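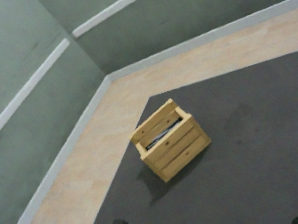
Can we put off buying the second arm until the simulation trials are finished? Deferring is fine, provided the order reaches Berkier before the August price list lapses.

Support > Purchasing and Licences > Cell Planning
Filed under: Budget queries, Open

Issue: quote from Berkier lists 11 Rusu licence seats. Site has six operators.

Log
09:40 – Quote checked against the Jeltby cell plan. Plan calls for six seats. The other five are carried over from the old Cluvivitz bundle.
10:15 – Asked Berkier to reissue with six. Seats are $300 each, so the line drops from $3,300 to $1,800.
13:20 – Reissued quote received. Seat count correct, but freight for the arm pedestal is now missing. Returned.
15:05 – Freight restored. Lead time on the arm is 35 working days from deposit.

Workaround: trials continue on the existing seats. No hardware needed at this stage.

Status: pending budget centre code from Jeltby. Ticket stays open until the code is entered.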